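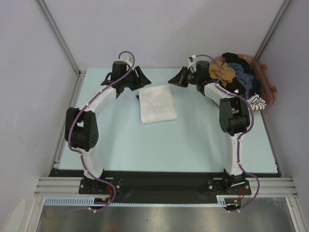

The Lunde cloth in white, folded flat.

I've been selling the Lunde for a while now and it's still the one I grab for my own kitchen, so forgive me if this page gets a little long! It's a plain white cloth, no stripes, no printed border, no hanging loop. People ask for a loop every November when the gift orders start, and I keep saying no (loops snag on everything in my drawer and I'm stubborn).

Out of the packet it feels a bit stiff. Give it a wash or two before you judge it. After that it goes soft and floppy and drinks up water much better, and it'll fold down into a near-square that sits happily in a shallow drawer. It does wrinkle. If you want crisp edges and a smooth face you'll be ironing, and I don't iron kitchen cloths, so mine live their whole lives a little rumpled with the corners not quite matching. I like them that way.

I use mine for drying glasses, covering dough, lining the bread basket, and wiping down the counter when I can't find the sponge. My mother-in-law uses hers as a tray liner and would be horrified by the sponge thing.

Washing: warm or hot, with other whites. Skip the fabric softener, it leaves a coating and then the cloth just pushes water around. Tumble dry on low or hang it up. Shake it out while it's still damp and pull the corners straight, and you'll have a much easier time folding it.

Sold as a pack of 2 or a box of 24. The box is meant for cafes and rentals but plenty of regular folks split one with a neighbor. If you're after color, look at the Lurnusik instead, same size and comes in rust or dark green, though it's a heavier weave and takes longer to dry.

Orders go out from our Prekano shop, and we'll swap any unwashed pack if you change your mind. Got a question about sizes or a big order? Write to me through the contact form and put "Lunde" in the subject so I spot it.

Orsolya Vida
Page updated October 19, 2024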